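Under, three weeks in

22 November 2020

Right. Quick one because it's nearly midnight and I said I'd post something this weekend. Finished Under on Thursday, started it again on Friday. Make of that what you will.

For anyone who missed my last post, Under is the cave game from Rindidmont. You play Ñahui, a surveyor's apprentice who goes down a sinkhole looking for her boss and then keeps going. Side-on, hand drawn, no map until you draw it yourself. I bought it on Percy Espinoza's say-so and he has steered me wrong before (the fishing one. never again).

The map thing first. You get a pencil and a grid and you fill in the rooms as you walk them. If you draw a wall in the wrong spot the game doesn't correct you. I spent an entire evening convinced there was no way east out of the Drip because I'd closed off my own corridor. Swore at the telly. Loved it.
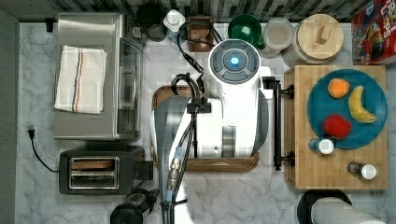

Robot arm over the countertop, cables and all.

Combat is the weak bit. There's a pick, a lamp and later a sort of whistle, and most things die to the pick. The crabs are fine. The moths are not fine - they come at you in the dark, the lamp runs down while you swing, and the checkpoint is always two rooms back. Turned the difficulty down for the moth section and I'm not sorry. You can turn it back up after and it doesn't hold it against you.

Bosses are better. Purnach especially. Big blind thing at the bottom of the flooded shaft, hunts by sound, so you have to stand dead still while it goes past and then leg it. Took me a whole night. Yeison Tamayo reckons he did it first go and I reckon he's full of it.

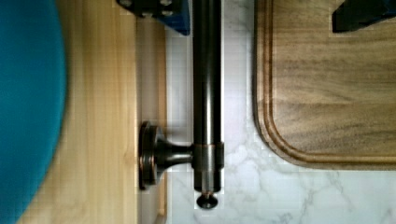
Bronze rod with its collar and bracket.

Performance, since a few of you asked. On the big console it sat happily in the 120 mode and I didnt notice a drop. Handheld is another story. Lamp-lit rooms stutter, text is tiny, and it crashed on me twice in the Salt Stairs. The May patch apparently fixed the worst of it so I don't want to think what it was like before that.

Price is $70 here, which hurts. Maribel Betancur got hers secondhand and it came with the little fold-out notebook still blank. Jealous. If you can wait for a sale, wait.

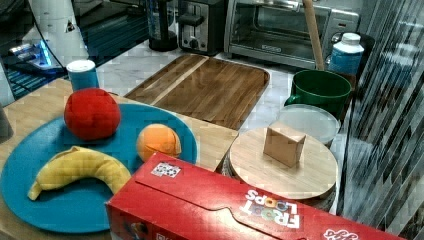
Stuff I wish I'd known

Draw in the water levels. They change, and the old line tells you where the ledge was.

Don't sell the chalk. The bloke at the camp offers 90 for it and it feels like heaps that early. You will want the chalk.

Talk to the surveyor's dog every time you're back in camp. It's got 3 different barks and one of them means there's a secret room on that level. Amirhossein Fallahi worked this out, not me, and I felt a right idiot walking back through the hole game with a list of barks.
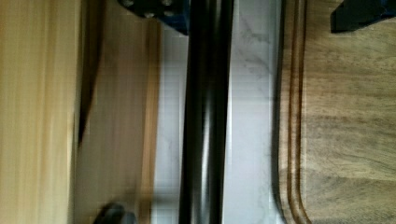 The ending I won't spoil. I'll just say it goes quiet for a long time and then hands you the pencil again, and I sat there for a good while before I drew anything. Mercedes Londoño thought it was a cop-out. We argued about it over the phone for longer than the ending takes to play. She's wrong but I can see how she got there - if you didn't find the letters in the upper camp, half of it means nothing, and the letters are way too easy to miss. That's on Rindidmont.

Second run I'm going no whistle. Already stuck at the moths again. Will report back if I get past them, probly next weekend.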